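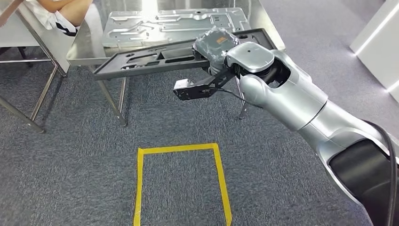

Koltivport, January

The Nillstead shared workshop has now entered the second stage of its handling project, and I have been asked by several members to set down the present position in writing. I do so here in a personal capacity.

The purpose of the build remains as first agreed. The arm is to lift a moulded plastic panel from the steel table, hold it level and lower it into a marked place without touching the stamped metal part that shares the work surface. The marked place is at present a rectangle of yellow tape on the carpet. A proper stand will follow when its height has been settled.

The panel has proved an awkward choice. It is long and flat, with pockets and openings along its length, and there are few places where the fingers may close upon solid plastic. Irina Nistor and I tried 2 gripping positions. The first, near the end, allowed the far side to droop. The second, closer to the middle, has been adopted for all further work.

The module on the wrist has been left in its clear wrapping for the time being. I would ask members not to remove it. 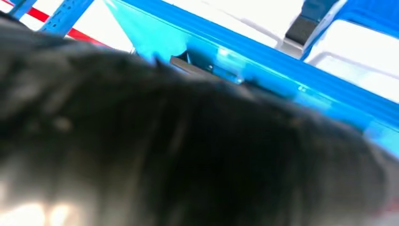
Speed has been set at 80 millimetres per second for any movement carrying a load. This is slow, and I have received comments to that effect. It will not be raised until the cable run has been reviewed. The thin cable beneath the wrist is of the correct length for the present reach, but it would not serve for the higher positions proposed by the Văduva group.

Spending to date stands at 397 pounds, the greater part of it on fixings and cable. Receipts are kept in the green folder and may be inspected during opening hours.

The next task is the release. At present the fingers open fully in one movement, and I should prefer them to open in 2 steps with a short pause between. Irina has written the change and I shall test it next.

Comments (2)
Shares: 80

Recent posts
Choosing a cable for the wrist
Notes on the Nerkine controller
Workshop hours at Nillstead
Marking out a floor with tape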